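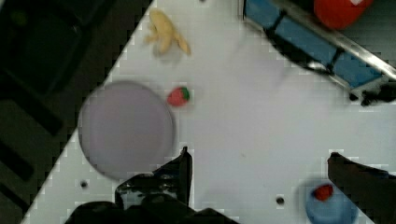 I was 30 when I moved to Clevanwood, and I came with two suitcases and a very firm idea of what is dinner. Dinner was soup, then something hot, then fruit. It was eaten at a table, by everyone, and it did not begin before eight in the evening. In my new town people ate at half past five. Some of them ate standing.

For the first month I thought that my neighbors were simply busy. Later I understood that they had finished eating at the hour when I was only starting to wash the rice. When I invited a family from my street to come at eight, they came very politely, and their children fell asleep on my sofa before the soup. The parents told me they had eaten "a little something" before. I learned that evening that this means a full meal.

The hour of dinner is a thing we believe to be natural, like the hour when it gets dark. But it moves a lot, and it has moved before. My grandmother, in her village, had the big meal at noon, because the work in the field was heaviest in the afternoon. When the family went to the city, the factory gave only 30 minutes in the middle of the day, and the big meal had to go somewhere else. It went to the evening and it stayed there. I grew up thinking it had been there always.

In Clevanwood it was the train that decided. The older people on my street still remember the line to Juvirport, where many of them worked in the warehouses. The first shift began so early that anyone who ate at eight could not sleep enough. The warehouses are now mostly closed, but half past five is still the hour. You can smell onions all along the street.

The fruit was harder for me than the clock. At home we finish with fruit, always, and my mother peels it for the whole table. She goes around with a small knife and puts the pieces directly on each plate, without asking. Here the fruit stays in a bowl and a person takes one when he is hungry, at ten in the morning or in the car. 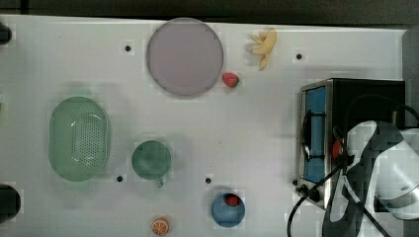

Strawberry and banana: for some families the end of the meal, for others a snack at any hour.

I asked about this at Sultari, a small café two blocks from the station, where the cook has fed people from many countries. She puts the same melon on the breakfast menu and on the dessert menu. In the morning she sells 80 portions in a good week, she told me, and in the evening 16. Her own rule is that melon goes before the meal, with salt. I had never heard of such a thing, and I have done it several times since.

There is also the grocery called Ma, where I buy my rice. In the late afternoon the line is long with people who will eat immediately, and at seven it is long again with people like me. We recognize each other a little, the seven o'clock people. We look in each other's baskets.

I have now moved my dinner to half past six, which satisfies no one. My mother, on the telephone, says it is an hour for feeding hens. My neighbors think it is elegant and late. In winter I can accept it, but in June the sun is still high over the roofs and I feel that I am eating lunch twice. On those evenings I keep the soup on the stove, go for a walk until the street is quiet, and eat at eight with the window open.

We use cookies to improve your reading experience. By continuing to use this site you accept our cookie policy. Accept | Manage settings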